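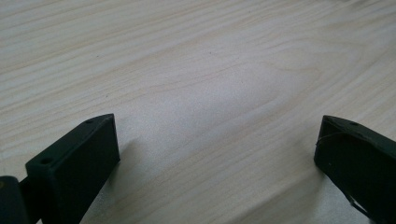

Trekholm workshop visit: the hand-held gripper build

Trekholm is a shared workshop on the ground floor of a former bindery. Members pay by the month and keep their projects on site. I went on October 18, 2025 to look at one of them, a pair of hand-held grippers that a small group of members started in May under the name Clodel. The aim is to record a person doing simple table tasks and to train a two-arm robot on the recordings. The arms are still being assembled in the next bay.

The grippers are the finished part. The fingers are dark green plastic blocks with small round holes in the top face, and they open wide. Finger blocks are printed in the workshop and went through three revisions. The first had too little wall around the holes and split when the screws were tightened. The current one takes 68 minutes to print.
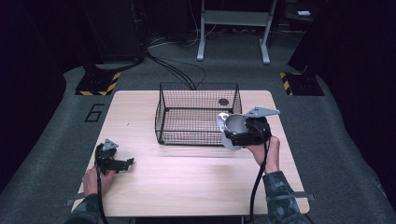

Page last changed: October 18, 2025

The task on the table was a cup and a black wire mesh basket. The operator works with one gripper in each hand, and each gripper carries a gray metal plate on top and trails a black cable. The cables are the weak point of the build. They pull on the wrist at full reach, and the group has ordered lighter ones from Dallach.

Stations are numbered on the carpet; the cup work is done at 6. The log stood at 109 recordings when I arrived. The group discards any take in which the operator changes grip halfway, and wants 100 usable ones per task before training anything.

Synchronization took up most of my questions. Both grippers run off one clock, with the timing board bought from Melnyk after a home-made version drifted. Finger opening is logged with each sample. Force is not measured, and there are no plans to add it.

The drawings are kept in a binder by the printers and may be copied. I took the sheets for the finger block and the top plate. The plate drawing has no tolerances on it.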